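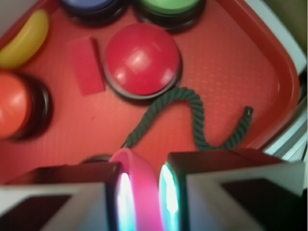 ¿Cada cuánto hay que recalibrar la apertura de una pinza de dos dedos?
Cada vez que se cambian las almohadillas o se toca un tornillo del dedo, y si no se toca nada, una vez al mes.

Foros > Taller > Robots de mesa > Pinzas y dedos
Publicado en marzo por Loukia Dimitriou

Lo de arriba me lo sé, lo pone la hoja plastificada que tenemos pegada junto al brazo. Mi problema empieza después. Tengo una célula de mesa con un brazo, pinza de dos dedos con tiras de luz en la cara interior, una cámara en la muñeca y otra fija. Trabaja sobre una bandeja roja con pulsadores de colores, una cuerda verde y juguetes varios, y el controlador es un Plollar de segunda mano que heredé con el manual en noruego.

Cambié las almohadillas de los dedos y recalibré la apertura siguiendo el procedimiento. Con los pulsadores va de maravilla. Con la cuerda, el brazo baja, cierra con mucha dignidad y sube sin nada. Además, la cámara de muñeca me da imágenes algo movidas y los objetos rojos se confunden con la bandeja, que también es roja (la compré yo, gracias, ya lo sé). El contador marca 2,776 ciclos desde la última revisión. ¿Es calibración, es la cámara o es que la cuerda me tiene manía?

Innes Purves
Tres cosas, y las tres me han pasado a mí.

Primero, el cero. Si calibraste cerrando los dedos en vacío con las almohadillas recién puestas, el cero está mal, porque la goma nueva cede. Ciérralos sobre una galga de 8 mm, anota la lectura, haz 195 cierres seguidos y vuelve a medir. La diferencia es lo que te falta para pillar la cuerda. Con un pulsador gordo ni lo notas, porque ahí sobra carne por todas partes.

Segundo, las imágenes movidas. Mete una pausa de 900 ms entre que el brazo llega y la cámara dispara. Sí, parece que el robot se lo está pensando. A las visitas les gusta.
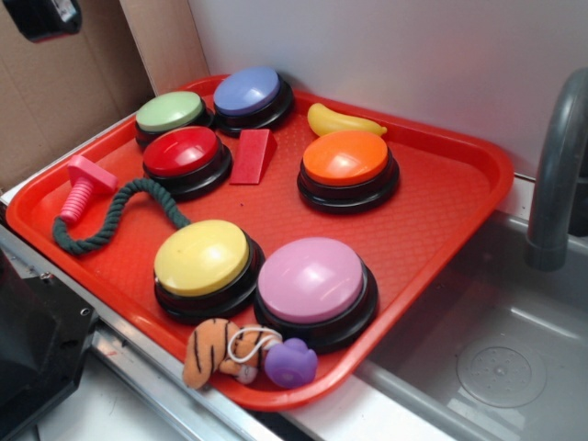
Tercero, la altura. Si el fondo de tu bandeja tiene relieve, la cuerda se asienta en él y el dedo tiene que bajar más que para cualquier otra cosa. Toma la altura en el fondo, en las cuatro esquinas y en el centro, y no en el borde, que está levantado y te engaña. Y comprueba que la bandeja apoya entera: si la tienes con un lado en voladizo – sobre un fregadero, por poner un caso que conozco demasiado bien – cada vez que el dedo empuja, cede un pelo y adiós a la medida.

Lo del rojo sobre rojo se arregla con otra bandeja. Yo tardé un año en aceptarlo.

Dougal Moncrieff
Apaga y enciende.

Frøydis Haugland
De acuerdo con Innes salvo en el orden: yo miraría primero la altura, que son cinco minutos, y dejaría los 195 cierres para cuando haya café. Añado lo de las tiras de luz. Si brillan mucho, la cámara ajusta la exposición a ellas y lo oscuro pierde detalle. Una cuerda verde oscuro es justo lo que desaparece. Bájalas a la mitad y fija la exposición a mano.

El manual noruego del Plollar te lo traduzco si me pasas el capítulo. Te adelanto que el de mantenimiento dice «limpiar con un paño» y luego hay dos páginas en blanco.

Loukia Dimitriou
Era la altura. Había medido en el borde, claro. La cuerda ya sube, a veces incluso por donde yo quiero. Dougal, también apagué y encendí, para que no te quedaras con las ganas.

Temas relacionados
Almohadillas de goma que se despegan con el calor
Fijar la exposición en cámaras de muñeca
Controlador Plollar: error de comunicación al arrancar
¿Alguien tiene planos de la base Flilten?
Ruido en el eje de la muñeca tras el engrase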